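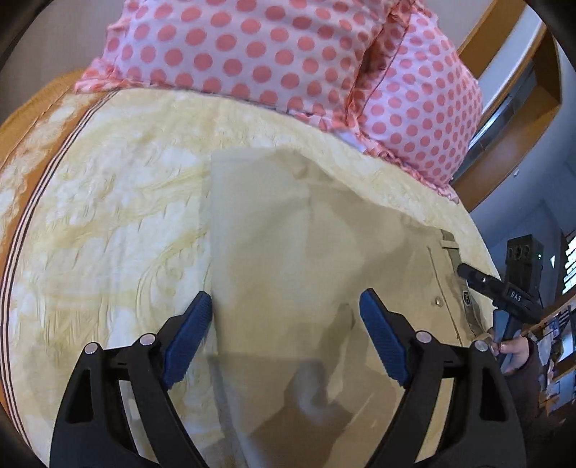 The Bed As Table

From the household pages of the Tosby Letter, December

I was brought up to believe that clothes are folded on a table, and for years I felt faintly criminal doing it anywhere else. We have a table. It holds the post, a bowl of keys for locks we no longer own, and whatever is being mended, which at the time of writing is a lamp. I have not folded a pair of trousers on it since we moved in, and I don't expect to now.

So the bed does it. The bed is the largest flat thing in most homes and for sixteen hours out of the twenty-four it has no other employment. Ours wears a cream and yellow bedspread which I would describe as cheerful and which has been described to me as custard. It's patterned enough that a speck of lint vanishes on it completely, which is handy when folding and a nuisance when you've dropped a pale button.

Last month I asked how people went about their folding and packing, expecting the usual dozen or so letters and a complaint about the crossword. We had 313. I've read them all, some of them over breakfast, and can report that the readership is calm on politics and savage on the subject of trousers.

Trousers first, then.

Chinos and khakis want laying sideways across the bed with the waist to whichever hand you favour. Smooth from the waist down to the hem with the flat of the hand, not the fingertips. Fingertips make little ploughed fields. The front pockets are always the trouble, as the lining bunches up inside and leaves a bump you will spend five minutes stroking to no purpose. Put your hand in and pull the lining straight. Then bring one leg over the other, match the hems, and fold towards the waist. Halves if they're going on a shelf, thirds if they're going in a bag.

The quilted sort of bedspread is less use for this than you might hope. Stitched curves and puckers come up through thin cloth and you can't tell which wrinkle belongs to the trousers and which to the bed. I got round it for a while with a tea tray under the thigh part. It looked ridiculous and worked quite well. These days I accept the wrinkle, on the grounds that I'm going to sit down in them anyway.

A large number of you roll. I have tried rolling. I bought a set of Buvov packing sleeves to roll things into, and they are well made and came in a very nice shade of green, and they now contain Christmas ribbon. A rolled pair of trousers takes up the room of a rolling pin and comes out with the creases running round the leg, so that you arrive at your destination dressed as a concertina. The rollers tell me I'm doing it too loosely. I expect I am.

Next, pillows, on which I had strong feedback.

If the bed is going to be a table the pillows need to go somewhere, and there are two schools. One takes them off and puts them on a chair. The other shoves them up against the head of the bed and works in the space that's left. I belong to the shovers. Ours are pink with dots, and ruffled, and the ruffles have opinions about where they'd like to lie. Pushed up together they bunch where they meet, and anything small put down near that join goes in and stays in. I have had out of there a collar stay, a receipt from the Ejigu and half a packet of mints. If you are laying out socks, lay them out at the foot.

The chair school say that all this could be avoided by using a chair. Our chair has clothes on it. I didn't think that needed spelling out in a household letter.

Several of you asked about ironing ruffles, and the answer from this address is no.

On to bags. The rule I've come round to is that the bag goes on the bed last and flat, with everything that's to go in it already laid out beside it. For most of my life I did the opposite. I opened the bag, stood it up, and put things in as they occurred to me, and what occurred to me first was always shoes and what occurred to me last was always the charger, so that the charger travelled on top and fell out at the first opportunity, and the shoes sat at the bottom grinding their way into a clean shirt.

A flat bag also lets you deal with the strap. A soft canvas bag with a wide woven strap is a lovely thing to carry and a dreadful thing to pack, as the strap gets underneath, or inside, or round the leg of the person packing. Run it straight down the middle of the bag before you start and see that it isn't twisted where it goes through a loop. A strap with a twist in it will find your collarbone within 200 yards of the front door, and you'll be carrying too much by then to put it right.

While it's lying there, turn out the pockets. I did mine before we went to Drurnia in the spring and found the map from the previous time we went to Drurnia, and a sandwich wrapper which I chose to believe was recent.
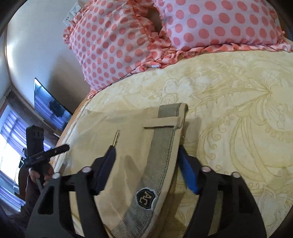
Surely, went one of the replies, the real trouble with packing on a bed is that sooner or later somebody wants to lie down on it, and then where are you? The letter went on for two sides. It argued for the floor, with a clean sheet spread over the carpet, everything in rows, and the door shut. The floor can't be sat on by mistake, it said, and no one has ever gone to bed at eleven at night and had to move a suitcase to the floor, because the suitcase is there already.

I concede the suitcase. I have moved it to the floor at eleven at night more often than I've finished packing it. But I can't do the floor any more, or rather I can get down to it perfectly well and the return journey wants planning. The bed is at the right height for someone who doesn't care to bend, and if you have a good firm edge you can lean your knees on it while you think. Ours has a warm brown wooden one and I've done a lot of thinking there, chiefly about whether I need a second jumper. (Yes.)

The other thing to be said for the bedroom is that it's usually the room with some daylight in it and, in our case, a television on the wall. I'm told it is bad practice to pack with the television on. A reader put it more strongly than that. All I can say is that folding is dull, and a programme about other people's kitchens gets me through a week's washing without my noticing, though I did once pack 3 left socks during the final.

Daylight does matter, mind. Navy and black are the same colour until you get them outside, and every household has a pair of each. Open the curtains before you start. Ours are blue and purple and were put up to keep the morning out, a job they do so thoroughly that I once packed an entire weekend in shades of mauve.

Chargers came up a lot. The best suggestion in the whole postbag was to plug the charger in by the bed the night before, put the bag next to it, and make it the very first thing in. That assumes you can get at the socket. If you're a pillow-shover, look behind the pillows, where the builders of this country have hidden most of the outlets.

A few shorter points from the letters, in no order.

Don't pack on top of an electric blanket that's switched on. Two of you wrote in about chocolate.

If a bedspread slides about under the work, tuck it at the foot end only. Tucked all round it goes tight as a drum and small things roll off.

Belts lie round the inside edge of the bag. They don't go rolled up inside a shoe, whatever your father did.

A wet-weather coat goes over the top, unfolded more or less, arms in. It'll be the first thing you need. In Tosby it'll be the first thing you need before you've left the house.

Badges and sewn-on patches on a canvas bag should be looked over now and then at the corners, where the stitches go first. Dark thread, small stitches, and do it while the bag's flat and has nothing in it. I've sewn one through to the lining and shut a pocket for good.

On the cost of the bedspread, as three people asked: it was 80 in the Ejigu sale, it washes at forty, and it takes a day and a half to dry over the banister. I don't know whether they still do the yellow.

Next month it's drawers, and in particular the one that won't shut. Please keep letters to one side of paper. Whoever sent the diagram of the fitted sheet, I have tried it four times and would be grateful for a second diagram showing what happens between steps five and six.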